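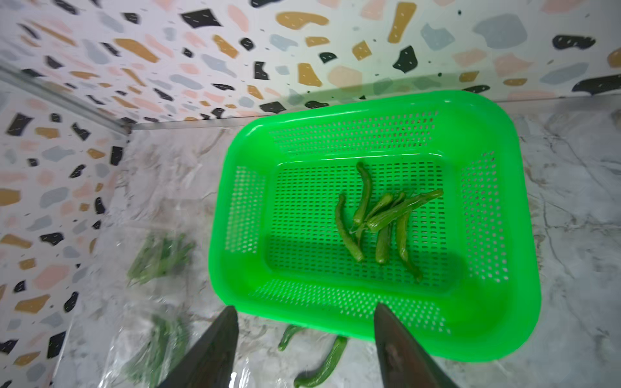 How does an apple turn into juice?

Hello again! Last time I told you all about bread, and a lot of you wrote in to ask about drinks instead, and the drink you asked about most was apple juice. Good choice. I love apple juice. I once drank so much of it at a birthday party that I had to lie on the carpet until the cake came out.

So one Wednesday in November I put on my wellies and went to see Lorcan Gallagher at Mekmont, an orchard up a very bumpy lane. He presses apples there every autumn and he let me have a go at nearly everything (more about the muddy bit later).

What's inside an apple?

Mostly water! Bite an apple and you'll feel it run down your chin if you're lucky. But the water isn't sloshing about in there like it would in a bottle. It's locked up inside cells, which are teeny tiny bags, far too small to see, all squashed up against each other. Each little bag holds water with sugar in it, and some acid too, and that's the part that makes your mouth go tingly.

To get juice you have to burst the bags. Millions and millions of them. When you crunch an apple with your teeth you're bursting a few, and everything else I saw at Mekmont was really just a bigger, noisier way of crunching.

Picking and sorting

Some of the apples at Mekmont are picked by hand from the branches. You don't yank them. You cup the apple in your palm, lift it and give it a little twist, and if it's ripe it comes away with its stalk on. If it won't come, leave it be and try the one next door.

Then there's sorting, and this is the bit I was worst at. You stand at a long table and look at every apple. A wonky apple is fine. An apple with a scab or a brown freckle on its skin is fine too. A mouldy apple is not fine, and it goes in the bucket, because mould can spoil a whole batch and some moulds can make people poorly. I kept wanting to save the ones that were only a bit mouldy. Lorcan kept putting them in the bucket.

After that they all go for a bath in clean cold water. Apples float, did you know that? There's air tucked in between those tiny bags. They bob about bumping into each other and the leaves and grit get rinsed away.

Crunch time

Next comes the mill. It's got a big funnel on top and sharp spinning teeth inside, so only grown-ups who've been shown how are allowed near it, and I had to stand behind a yellow line with my fingers in my ears. In go whole apples, skins and cores and pips and all, and out of the bottom comes a wet, lumpy mush.

The mush has a brilliant name. It's called pomace. Say it out loud, it sounds a bit like "pummice".

And it goes brown really quickly! You'll have seen this at home if you've ever left half an apple on a plate. When the little bags burst, stuff that was kept apart inside the apple gets mixed up, and it meets oxygen from the air, and together they make a brown colour. It's still perfectly good to eat. If you want to slow it down, squeeze some lemon juice over it.

The big squeeze

Now for my favourite bit. The press at Mekmont is an old one and it's called Brukton, after the farm it came from (I think every machine should have a name, don't you?). You lay a cloth on a wooden rack, spread pomace on it, fold the corners over like you're wrapping a present, and put another rack on top. Then another cloth, more pomace, another rack. You keep going until there are 12 layers and the whole thing looks like a very tall, very drippy sandwich.

The juice starts running before anybody even touches the handle. Then you turn the screw, the top comes down, and it pours out of the sides and along a channel into a tub. The cloths work like a sieve, so the juice gets through and most of the bits stay behind.

I was allowed to turn the handle. Easy at first. By the end I was hanging off it with both feet off the floor and it hadn't budged, and that is how I came to land in the muddy bit.

What colour is it?

Brownish gold and cloudy. The cloudiness comes from really tiny specks of apple that slipped through the cloth. If you leave a bottle standing still in the fridge some of them sink to the bottom, and you can give it a shake to mix them back in. The see-through juice you get in lots of cartons has been filtered to take the specks out.

It doesn't all taste the same either. Lorcan grows a sweet apple he calls the Tridell and a sour one called Ní Mhurchú, and he mixes them. I tried each one by itself first. The Tridell juice was like melted sweets, and the other made one of my eyes close. Mixed together they were lovely, and I asked for seconds.

Keeping it safe

Juice straight from a press can have germs in it, even when everybody has washed everything. So the bottles are warmed up in a big bath of hot water and kept hot for a while. The posh word for this is pasteurising. The heat kills the germs, and it also stops yeast, a tiny living thing that sits on apple skins and loves eating sugar. If you let yeast get on with it, it makes bubbles and alcohol, and your juice slowly turns into cider, a drink for grown-ups.

In a good year Mekmont fills 2000 bottles. I carried two of them to the car and felt very important.

What about the leftovers?

When you unwrap the cloths, the squashed pomace comes out in flat, dry sheets, a bit like cardboard. Some of it goes on the compost heap. The rest goes down the lane to some pigs, and they hear the trailer coming from right across the field and start shouting.

Try it at home

Ask a grown-up to help you grate two apples into a bowl. Tip the gratings into a clean tea towel, gather it up into a bundle, hold it over a cup and twist as hard as you can. You'll get a little puddle of juice, so drink it straight away and see if you can taste the difference between one sort of apple and another. And rinse the tea towel afterwards, please. Mine is still brown.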